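Cindach 2.4: save file resets to chapter 1 after the update
Forum > Android Games > Troubleshooting

hetent_user28
Updated Cindach from 2.3 to 2.4 on my tablet. The game launches and the settings are intact, but the campaign starts at chapter 1 and my coin balance reads 1,000, the starting amount. Before the update I was in chapter 9 with 2,845. Cloud sync was off. Is the old save recoverable?

gwallin
Probably. 2.4 moved the save from the shared data folder to the app's private storage. The migration runs once, on first launch, and it skips silently if storage permission is denied. Check whether the old folder still has a file named profile.dat. If it does, do not uninstall anything.

hetent_user28
The file is there, 28 KB. Permission was denied, I must have tapped through it.

maya_s
Then grant the permission, clear the app's data and relaunch. That worked on my phone.

gwallin
I would not clear data before making a copy. On some devices that also wipes the shared folder. Copy profile.dat to a PC or SD card first, then follow Maya's steps.

maya_s
It did not touch the shared folder on either of my devices. Clearing data and uninstalling are different operations.

gwallin
Different operations, same result on a few vendor builds. A copy takes less than a minute.

Furukawa_T
Two additions. The migration checks the header version, so a save last written by 2.1 or older will be rejected even with permission granted. Those have to be opened and saved once in 2.3. Also, turn cloud sync off before relaunching — otherwise the new empty profile can be uploaded and become the current one.

haverford_h
Or skip all this and restore with Groretura. It backs up app data without root and took me around 2 minutes.

Furukawa_T
Groretura only restores what it backed up earlier. If there was no backup before the update, it has nothing to work with.

haverford_h
Fair point, I had it on a schedule since January.

hetent_user28
Copied the file, granted permission, cleared data, sync off. Relaunched and it shows chapter 9 with the full balance. The control layout went back to default, so I am redoing the button mapping now.
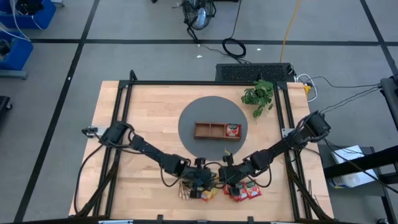
The left stick dead zone also went to zero, which makes the character drift in menus. Setting it to 8 percent fixed that. The layout is apparently stored in controls.cfg and the migration ignores that file.

gwallin
Correct, controls.cfg is not migrated. You can export the layout from Settings > Input once you have it right, and import it after the next update.

maya_s
Export was broken in 2.3 for anything with more than one profile. Has anyone tested it in 2.4?

Furukawa_T
Tested with two profiles. Both exported, but the second one came back without its name.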